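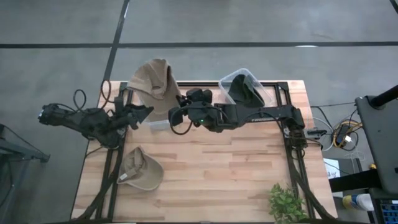
How long can the two-arm cell run in front of visitors before it has to be re-homed?

It can run for the whole visiting session if both arms are homed cold before the doors open and neither arm is powered down between demonstrations. A power cycle on either side means homing both again.

Ticket: Dira controller drops right arm during handover
Site: Grandville, demonstration hall
Opened by: Grandville site
Handled by: Adugna support desk
Priority: High (open day on Sunday)
Status: Resolved, one item left open

Original report

During rehearsal for the open day the right arm goes into protective hold while the left arm is still holding the cap. The demo is the usual cap routine: left arm lifts a cap by the crown, right arm takes the brim, cap is set down brim forward. The hold happens at the handover and never at the first pick. Controller message is "peer not ready, hold requested." Clearing the hold works, but the right arm then refuses to move until both sides are homed, and homing with a cap in the gripper pulls the fabric out of shape.

The cell was moved from the lab to the demonstration hall on a pallet truck. Same table, same rails, same arms. The controller was moved separately. We did not see this fault in the lab.

The routine has to run unattended by the software people on the day. The person at the table will be talking to visitors and can press resume, but should not need to open the console.

Support, first reply

Please send the controller log from power-on to the first hold, the speed override in use, and the handover timeout from the routine file. Also tell us whether the arms are on the same network switch as they were in the lab.

Please do not raise the gripper force to hold the fabric more firmly. It does not affect this message.

Site

Log attached. It hits the export limit of 2,000 lines and ends before the hold, so we have attached a second export starting later. Speed override is 80 percent. Handover timeout is 700 ms, the value the routine came with. The switch is different. The lab switch stayed in the lab and we are on the hall's own switch, together with the display screens for the open day.

Support

The second export is the useful one. The left arm reports "ready" late. The delay varies, and on the runs that fail it is longer than your timeout. The right arm is doing what it is told: it waits, gives up, and asks for a hold.

Two possible causes. Either the left arm is slow to settle after the lift, or the ready message is slow to reach the right arm. Try the following, in this order, and change one thing at a time.

Run the routine with the speed override lowered and the network left alone.
Restore the override. Disconnect the display screens from the switch and run again.
Reconnect the screens and run with no cap on the table, dry cycle mode enabled.

Site

Results.

Lower override: fault still present, a little less often.
Screens disconnected: no fault through the whole afternoon.
Screens connected, dry cycle: fault present. So the fabric is ruled out.

We then put the screens back on and watched when the fault came. It lines up with the screens fetching the looping video for the Plalstead stand. Between fetches the cell runs clean.

Support

That is network congestion on a shared switch. The arms need their own. Any unmanaged switch is acceptable as long as nothing is on it except the two arms and the controller. The console computer may join through the controller's second port. It should not be plugged into the arm switch.

Separately, the 700 ms timeout is tight for fabric. It was set for rigid parts. With soft items the left arm makes small corrections after the lift and does not report ready until they are finished. Set the handover timeout to 2,000 ms in the routine file. Leave the collision limits as they are.

After editing the file, reload it from the menu. Saving alone does not apply it.

Site

Separate switch fitted. Timeout changed and reloaded. Ran the routine through the afternoon with the screens on and the video looping. No holds at the handover.

One new issue. On resume after a manual pause, the left arm makes a small downward move before it continues. With a cap in the gripper the brim brushes the table. It is not dangerous but visitors will notice it, and it looks like a fault.

Support

Known behavior in the Dira version you have. On resume the arm returns to the last stored waypoint before going forward. The stored waypoint is at the end of the lift, slightly lower than where the corrections leave it. Add a waypoint after the corrections and mark it as a resume point. The routine editor has a checkbox for this.

If you would prefer not to edit the routine again before Sunday, pause only while the grippers are open.

Site

We will leave the routine alone until after the visit. The card at the operator position now reads:

Home both arms before the doors open.
Pause only with both grippers open.
If the right arm holds, press resume once. If it holds again, stop the demo and call the desk.
Do not power down one arm on its own.
Nothing goes on the arm switch.

Question from the people arranging the tour: can visitors place the caps themselves?

Support

With the arms paused and the enable key removed, a visitor can lay a cap on the table. The key goes back in after hands are clear and the operator has checked the area. The routine will find a cap in any orientation, but a cap lying over the far edge may be reached for at the limit of the arm's travel, and you may get a "pose not reachable" message. Move the cap inward and resume. That message does not require homing.

Site, Sunday, 5:40 p.m.

Open day finished. Ran on the separate switch with the new timeout. No handover holds. "Pose not reachable" came up during the visitor-placed runs and was cleared as described. One unplanned homing in the morning, when the left arm was switched off by mistake during a talk. It was done with the grippers empty.

Fault closed from our side. Please keep the resume waypoint item open. We will add the waypoint when the cell is back in the lab and report here.

Support

Handover fault marked resolved. Resume waypoint left open, priority lowered to Normal. When you edit the routine, send us the file before and after.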